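# Getting a plaque put up on a house – who do I ask?

Trying to get a plaque for a woman who ran a strike kitchen from the front room of a terrace in Villano Road. Been at it since September. The council say its not them, the civic society haven't answered. The house is rented out and the tenant is fine with it but I've no idea who the owner is. Do I need planning permission? And who pays?

Posted by Zeltwood
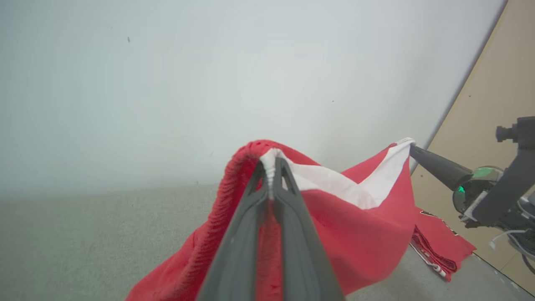 Yap asked underneath whether the house is listed, as that changes everything, and whether the front is brick or render.

Zeltwood: not listed, I checked the map on the council site. Brick, painted at some point. It might be in the conservation area, the line goes down the middle of the road and I can't tell which side.

**Nestor Villanueva**

Done two of these. Owner first, before anything else. The tenant saying yes counts for nothing, sorry. You can get the owner's name from the Land Registry for a small fee, do it on the official site and not one of the copycat ones that charge you four times as much.

Then write a proper letter. Paper. Say who she was, what the plaque would say, how big, where on the wall, who pays and who looks after it. Offer to take it down if they sell and the new people hate it. Ours took 87 days to reply and then it was a yes in one line.

Planning – a small plaque on an unlisted house often doesn't need it but ring the duty planner and get the answer in an email. Conservation area, ask them which side of the line you're on, they will know. If it does turn out to be listed at any point, stop, you'll need listed building consent.

Money: we paid £554 for the plaque, cast and painted, fixings included. Fitting was extra. Raised most of it with a talk at the library and a collection bucket. Ward councillors sometimes have a small pot, worth a email.

Oh and get your evidence straight. You want proof she lived at that number. Electoral registers, rate books, street directories. Check the street wasnt renumbered, ours was and we very nearly put it on next door.

**Zusach**

just put one in the window?? my nan did that for the jubilee

**Alfredo Samonte**

Agree with Nestor on the owner. Would add, keep the wording short. We had 20 words and it was still too many to read from the pavement. Name, dates, what she did, done.

Also try to find family. We didn't and a grandson turned up on the day a bit put out, quite rightly. Local paper letters page is good for that, so is the union branch if she had one.

Civic society – don't email, go to a meeting. Ours is Monday evenings, and the inbox gets looked at once in a blue moon.

**Zeltwood**

Thanks both. Found her in the 1926 directory so that's one thing. Sending off for the title tonight, will post when I hear back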